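The Rose That Stays Put

Fake flowers used to be for dentists' offices. Now they're on good tables, and people are getting picky about them. A look at what makes a cloth rose worth keeping, and what to do with it once it's home.

Aug 8, 2019

My aunt kept a bowl of silk peonies on top of the television. Gray by the time I knew them. You could write your name in the dust on the leaves, and we did. So when I was asked to do a piece on artificial flowers I said sure and thought, well, that'll be short.

It wasn't short. Six weeks, two trade halls, one very long drive to Campbell, and a hall closet I can no longer close.

Start with the money. The cheap stem at a craft store is $4. The one in the window of the design shop, same color, same height more or less, can be ten times that. Why? I asked everybody. Got a different answer every time. Petals. No, the stem. No, forget the stem, it's the leaves, everybody forgets the leaves.

I bought a bunch at each price and stuck them in jars down the length of the kitchen table. Left them there. Ate dinner next to them. Some of them I stopped seeing after a day or so, in the good way. They were just flowers on a table. Others kept catching my eye, and mostly it was for being too neat. Every petal the same curl. Heads all facing front like a school photo.

Cloth first, then

Most of what gets sold as silk is polyester. Has been for years, and the sellers will say so if you ask. Real silk stems exist, mostly for hats and wedding work, and they're priced like it. Then there's latex, which feels cool and a little rubbery and is wonderful for tulips and orchids and pretty bad for roses, at least the ones I handled. Roses want cloth. A rose petal has a nap to it, a softness that soaks up light, and a thin cloth or a velvet one gets you closer than anything shiny will.

The warehouse in Campbell belongs to Orkley, a wholesaler that does stems and nothing else. No vases, no ribbon. It carries 274 kinds of rose alone, and the reds take up a whole aisle. Brick, wine, tomato, a nearly black one that goes out the door every February by the case. I walked it with a notebook and came out with a headache. After the first few racks red stops meaning anything. Go early, bring a swatch of your curtains, leave.

What I learned in that aisle was to bend things. Pick the stem up. Bend it. A wire core should hold where you put it and not spring back. Then the head. Turn it over and look underneath, at the green part, where cheap ones give up completely. A molded seam down the side of the calyx is going to show from across the room, don't ask me why, it just does.

Then hold it right up to your face. Closer than is polite. The weave shows at that distance and it should. Fine is good. Coarse looks like a napkin. Check where the petals meet for glue, frayed bits, loose threads. Every one of them has some. Stems get put together by hand, a lot of them, fast, and the hand leaves things behind.

A stem for the hall, a stem for the bath

Where you put them matters more than what you paid. I moved mine around for weeks.

Kitchen: bad. Grease gets into cloth and the dust sticks to the grease. If you have to, keep them well away from the stove.

Bathroom: better than you'd think. Steam doesn't hurt polyester and nothing real will grow in mine anyway, no window.

Hall table: best. People walk past, nobody sits down and stares. One stem in a narrow bottle does more than a dozen in a bowl, I'd swear to that. Odd heights. Let one droop. Real roses droop, its half the charm of them.

Sunny sill: no. Red is the worst for fading. I left one on the south side of the house for the whole of the writing of this and it's already more salmon than red on one side. I've turned it around so it'll match.

Restaurants figured this out a while ago. Morodeck, a four-room supper place I'd eaten at twice without noticing a thing, has a rose on each of its 73 tables and not one of them is real. I found out because I touched one. Felt like an idiot. They change them out when they look tired, the manager told me, and wash the rest in the sink.

In the sink! I'd been dabbing at mine with a paintbrush.

So, washing. Cool water, one drop of dish soap, swish, head down. Don't scrub. Don't wring. Test one first, as dark red can bleed and you'll have pink daisies. Hang them upside down off a shower rod with clothespins. Between washes a hair dryer on cool does the job, or a soft makeup brush for the folds. Skip the canned sprays, the one I tried left a film and made it worse.

Velvet petals don't get washed at all. Brush only. I ruined one. It dried stiff and flat, like a cat's ear that's been slept on.

Fixing up a cheap one

You can get a long way with a $4 stem and twenty minutes. Pull the head off if it comes off, most do. Steam from a kettle, tongs, mind your fingers. Open the petals with your thumb and roll the edges back over a pencil, not all of them and not evenly. Push one of the outer ones right down so it hangs. Crowd the middle. Snip the threads with nail scissors. A dot of clear glue under anything that flops that shouldn't.

Leaves next. Take half off. They always give you too many and they're always too green. A dab of brown craft paint on the edges, wiped off before it dries, and you'd be surprised.

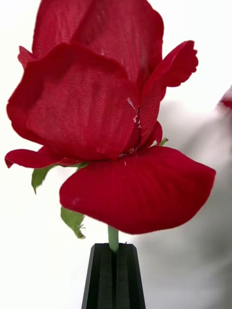 HOME & TABLE / Up Close

The front petals on a red like that one show their weave plainly, a little grid in the crimson, and the low drooping one goes deep and velvety. I like the mix. White fuzz down in a crease, glue or thread, could be either. Tweezers will usually get it. On the table from a chair away you'd never know.

The people who make a real study of this are the ones doing volume. Ranomel rents out whole setups for weddings and store windows, arches and swags and so on, and keeps 3,000 roses in flat boxes, sorted by color and then by how beat up they are. Fresh ones go at eye level. Older ones go up high where no one's going to get near. The truly sad ones are for filling out the back. I thought this was genius and have done it at home since, with the shabby stems on top of the bookcase and the good ones by the door.

Boxes matter too. Flat, with tissue between the heads, never standing up in a bucket where they crush each other. Not in the attic. Heat softens the glue and you open the lid next year to a pile of petals. Under the bed is fine.

Would I give one as a present? Asked around on that too. Split down the middle. Some people were touched by the idea, some looked at me like I'd offered them a plastic cake. I'd say to someone in the hospital, yes, where real ones often aren't allowed. For an anniversary, know your audience.

I've still got fresh flowers in the house most weeks, grocery store ones, whatever's cheap. They go on the kitchen table where the jars were. The cloth ones have the hall. Washed them last night, as it happens, and there's a row of red roses pegged upside down in the shower, dripping on the mat.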